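3.2 Puesta a punto de la pinza manual

Para la tarea del escurridor de cubiertos trabajamos con la pinza Ekov, de dedos negros y almohadillas azules, directamente sobre la mesa de un comedor doméstico. ¡Pocas superficies exigen tanto a un agarre como un mantel de estrellas lleno de palillos finos! La Figura 4 reúne tres momentos de la sesión.
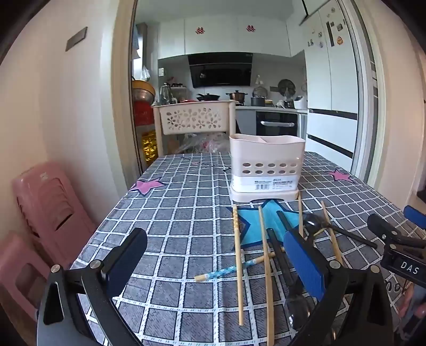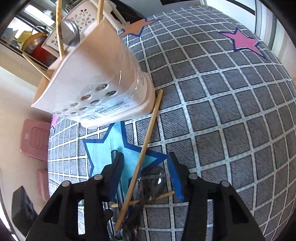
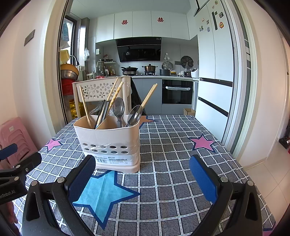
Figura 4. Pinza manual ante el escurridor y los palillos, en tres momentos sin orden temporal.

Hongmei Xu objetó, al leer el primer borrador, que el desgaste de las almohadillas pesa más que el apriete de los tornillos, y que revisarlas cada 125 agarres era demasiado tarde para piezas tan delgadas. Tenía razón, y nos alegró mucho comprobarlo. Con un intervalo de 76 agarres, los deslizamientos pasaron de 21 a seis por sesión.

El procedimiento quedó así: se limpian las caras internas con un paño sin pelusa, se cierran los dedos hasta que las almohadillas se tocan en toda su longitud y se reaprietan los tornillos de las articulaciones. Si queda luz entre ambas caras, se cambia el par completo. La operación dura casi 6 minutos, y el palillo suelto sigue siendo nuestra prueba favorita (¡delata cualquier holgura!). En agosto repetiremos las medidas con el protocolo Gisuvska.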